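Can a machine do the chores yet? Questions we get asked

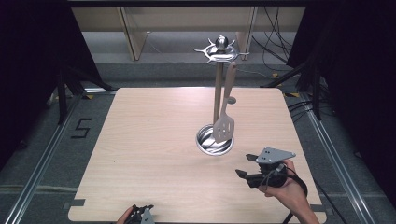
Filtness, January

Breter publishes this page for people who write to us about household and shop-floor robots. The answers are by Kerstin Halvorsen and Arvid Isaksson and are updated when something changes.

Can I buy a robot that does housework?

You can buy one that does a single job. Robot vacuums and mowers are ordinary products now. A dishwasher is a machine that does a chore too, though people stopped calling it one long ago. A general helper that picks up, puts away, wipes and folds in any home you set it down in is still not something we would tell you to spend money on.

Why is hanging up a spatula hard?

A slotted spatula on a utensil stand looks like a small thing. The handle is long and narrow, the metal is shiny, and the hook has to go through the opening at the end of the handle. Cameras have trouble with polished steel because it reflects whatever is near it. A spatula held a little crooked in the fingers is a lot crooked at the far end. Once it is on the hook it can swing, and the next tool has to go on without knocking it off.

Why is a person holding the grippers?

The person is showing how the job goes. Hand-held grippers have the same kind of fingers a robot would use, so what the hands do can be carried over to an arm more easily than a video of bare fingers. It is also quicker than steering a robot arm from across the room. One person can do the same short task many times in a morning.

How many demonstrations does one chore take?

It depends on the chore and on how much the kitchen is allowed to change. For a tool going on and off a stand, we plan on 500 to start with. Stellan Åberg, who runs our sessions, moves things a little between tries so the machine does not just learn one position.

Do two hands matter?

Yes, for more jobs than you would expect. A light stand tips if you pull on it from one side, and most people steady it with the other hand without thinking. Jars, bags, drawers with things in them and nearly all laundry want two hands. A machine with one arm can be very good at packing boxes and no use at all with a pillowcase.

What about the shop floor?

Shop floors are further along. Parts arrive in the same place, the lighting stays put and a fence keeps people out of the way. At Backlund they have a cell that loads trays, and it runs through the night shift. Kjell Myklebust, the supervisor there, says the stops they do get are mostly parts stuck together in the bin. He still sends a person for those.

How often does your own system get it right?

In our last round with the Grenari arm it hung the utensil properly 59 times out of 100. Most of the misses were at the hook. It was also slow: 25 seconds for a try, against 2 for a person. We don't think that is ready for anybody's kitchen.

Is it safe to have one near children?

We would not leave a working arm alone with a child. Lighter arms that stop on contact are safer than the old kind, but a safe arm holding a knife is still holding a knife.

Will it take kitchen or factory jobs?

Some tasks will go, and loading and unloading are the likely ones. We don't have a good forecast and are wary of people who offer one.

Can I come and see it, or take part?

We have open afternoons, starting at 2 p.m. Write to Bronwyn Grimshaw at the front office and say how many of you are coming. People who want to do demonstrations get a short training session first and are paid by the hour. No technical background is needed.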